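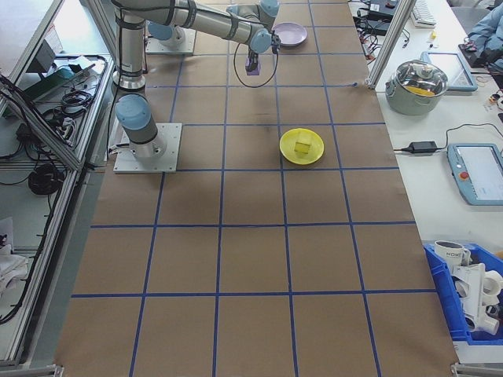 Welcome to the Mindetti gallery, which has been promised for a good long while and is finally up! Mindetti is our project on teaching a robot arm to tidy small things on a table, and it learns the way a lot of these systems learn now, from a big heap of examples gathered one short run at a time. The task in this part of the gallery is blocks and plates, the first one we wrote down and still the one we're fondest of. The blue tape on the brown paper divides the table into squares, and every run sheet names a square for each plate, so that whoever is on shift can set things out without a long conversation. The arm has the purple block between its fingers, with the lavender plate toward the far end of the table and the yellow-green cube sitting in the middle of the yellow plate. The yellow plate lies right across a line of tape, and we like having placements of that kind in the set – a system that only ever sees plates tucked neatly inside squares gets rather spoiled.

Blocks and plates, the Warneck room
One arm working, one block held, one cube on a plate. The pendant with the red stop button is on the side bench, along with the glass-lidded pot and the blue bin of white pipe fittings.

A little about how we work

The set we call Skarnine is the blocks-and-plates set, and our target for it is 655 finished runs. We have passed 400 as of November, and I'm more pleased about that than I probably let on at the time. A run is one short attempt at one instruction, written in plain words, such as "put the purple block on the lavender plate." The instruction goes in first, then the table is set, then the arm does its part, and the whole thing is saved with the instruction attached. If the words and the table don't agree, the run is thrown out, however lovely the movement was. We learned to be strict about this after an afternoon when the sheet said lavender and the table (for quite a stretch of it) said yellow.

People often ask why we don't simply save the perfect ones. We do keep a fair number of the less graceful runs, with a note saying what went wrong. A block set down too near the rim of a plate, or a grip that came in a bit crooked and was put right on the second try, can be every bit as useful as a smooth one when you're trying to teach something to recover. What we don't keep is anything where a hand came over the table partway through, or where the saved file has a gap in it.

Shifts are 2 hours long, with a 15 minute break in the middle that I would ask everybody to take, please, even when it's going well. Especially when it's going well! Tired operators get into a rhythm, and then you find twenty runs in a row where the arm takes exactly the same path to exactly the same spot, and all that work adds up to very little. Change the square, change the plate, start from somewhere else.

Colors and names

We had a long discussion over what to call the plates. One of them was "purple" on the early sheets, then "lilac," and for a short while "the light one," and you can imagine what that did to the labels. It is "lavender" now, all the way through Skarnine, and the old sheets have been corrected. The cube was "yellow" to some and "green" to others, so we settled on "yellow-green" and left it there. If you are using the set and run into a label that looks wrong to you, do write and tell us, with the run number if you have it.

The brown paper gets creased and smudged, and new people always offer to change it. It's kind of them, but we change it on a schedule and write down when, so that anyone using the runs later can tell which sheet of paper they are looking at. The same goes for the tape. If a strip lifts, press it back down and make a note – please don't lay a new line by eye.

What's next

Ruawai is the follow-on set and will use the same grid with longer instructions, two or three steps strung together, such as clearing one plate before filling another. The first sheets are drafted and we are trying them out at the slow setting, mostly to see which wordings people read the same way and which ones they don't. There have been some surprises. "Move it next to the plate" looks harmless on paper and has been read in more ways than I would have thought possible, so that one is going back for another draft.

The gallery will grow as the tasks do, and the Ruawai page will be linked from this one when it opens. Thank you for looking in, and thank you to everyone who has put in a shift at the Warneck table.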